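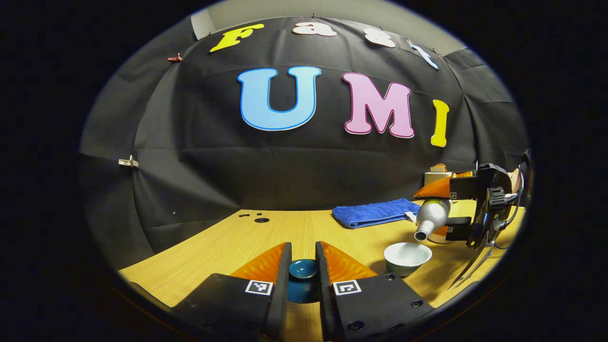 I have fallen completely for making letters. Big ones, small ones, wonky ones, ones you can hold in your hand! It started in July, when Solange Cormier asked if I'd help with the signs for the Pladcombe summer fair, and I said yes before finding out what she meant (bunting, I'd assumed). She meant the whole alphabet, cut out of thick card, with spares of all the vowels.

My first S was a disaster. It looked like a duck. I drew it with a dinner plate and a mug, which everyone online says to do, and the top came out fatter than the bottom and the middle went almost flat. Then Tharun showed me his way, which is to draw the spine first, one long lazy diagonal curve, and hang the two ends off it afterwards. I did 16 of them on the back of some old wallpaper and by the last few I was grinning like a fool.

Things I've picked up since: a round letter needs to be a tiny bit taller than a square one or it looks as if it's shrunk. An M wants far more room than you give it. And spacing! I used to measure the gaps with a ruler and wonder why it all looked so lumpy. Now I shuffle the letters about on the carpet, go and put the kettle on, come back and squint from the doorway. If there's a hole, I'll see it straight away.

Colour is where I get properly carried away. I love a darker edge of the same colour round a letter, navy round a pale blue for instance, because it holds up so well from across a room. Yellow is lovely but it does need that edge, or it melts into anything light. I tried a plain yellow L on cream card and had to go looking for it.

Pinning up is still my weak spot. Cloth sags, letters lean, and I've decided I rather like the lean. The fair sign had a very tipsy D and two people asked me if they could have it.

Next up is lower case, which I've been putting off because of the g. Lorne wants his whole shed named in it, so I need a g, two of them in fact, and I've already spoilt a good sheet of card. More when I've got the tail right.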